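Search this site
Enter keywords
Go

Red Carpet Seating: How the Rivera Film Awards Place Their Couples

July 2024
By Hema Unnithan

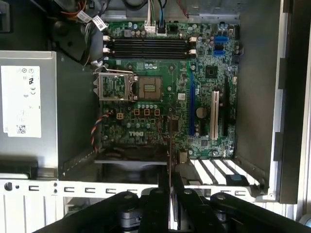

A Dell motherboard with its processor socket open.

The Rivera Film Awards seat 1,716 guests, and couples are placed first. Precious Tiongson, who runs the floor plan, works from a list that closes 17 days before the show. Nominees get the aisle, with partners on the inside seat.

Pairs who have split up are kept at least two rows apart. Actress Pacita Aquino and director Rodel Layug, married last spring, were moved twice after he picked up a second nomination. Their final seats were in row four, left of the camera track.

Arrivals follow the same list. Each couple gets one joint stop for photographers, then one stop apiece.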